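Workshop > Tips > Benches and Small Arms > Keeping a safe, tidy cell

Print this page | E-mail this page

Tips | Tools | Materials | Safety | Ask the workshop

House rules for a small robot arm on a wooden bench

These are the rules we use in the Kemeys workshop, and the Ridemham group has taken them on with a few changes of its own. They are written for light arms on ordinary benches. A full industrial cell needs a proper risk assessment and a good deal more than this page.

Before switching on

Check that the base is bolted or clamped down. Two clamps are the minimum, one on each side of the base, and they should be tightened again after the first few minutes of running. Run the cable off the back of the bench and leave enough slack for the arm to reach its furthest point.

Walk the arm through its reach by hand with the power off. Mark the edge of that reach on the bench with tape and add 130 mm. Mugs, phones, rulers and elbows stay outside the line. Our Kullby bench is 748 mm deep, so in practice the line runs close to the front edge and people stand back from it.

Look over the gripper screws before each session. They work loose with repeated closing, and a finger plate that has shifted a little will pinch a part crookedly. A dab of removable threadlocker helps. Don't use the permanent kind on anything you expect to adjust.

What goes on the bench

One loose part at a time while you are teaching a new pick. Start with a plain block, set flat and well clear of everything else, and move on to awkward shapes once that works. Anything that has to stay inside the reach, such as a cardboard box, should be entered in the program as an obstacle.

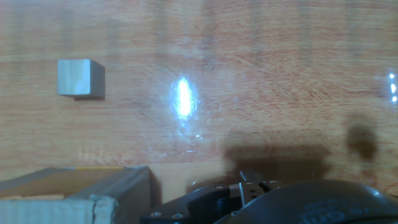

Lighting matters more than people expect. Varnished wood throws back a hard white spot from a lamp overhead, and a vision program may take the spot for a part or lose a pale part beside it. Move the lamp to one side, or tape a sheet of baking parchment a safe distance in front of it. A matt cloth or a sheet of grey card works too — tape down all the edges so the gripper can't catch them. The arm's own shadow can cause the same trouble, so test with the arm in its working position.

Scratches in the varnish also catch the light. Rub the bench down with fine paper and finish it with matt varnish or hard wax oil. Keep spray polish well away from the gripper pads.

While it is running

Keep the stop button within reach of whoever is in charge, and outside the tape line. Press it once at the start of every session to make sure it works. Run new programs at 5 per cent speed the first time through.

Hands stay out until the arm has stopped and the power is off. A paused arm may start again. Tie back long hair and take off lanyards.

Putting away

Park the arm low, switch off at the wall and clear the bench. Write any fault in the Wumasura log, including small ones such as a stiff joint or a frayed cable.

Back to Benches | Next tip: Looking after clamps | Top of page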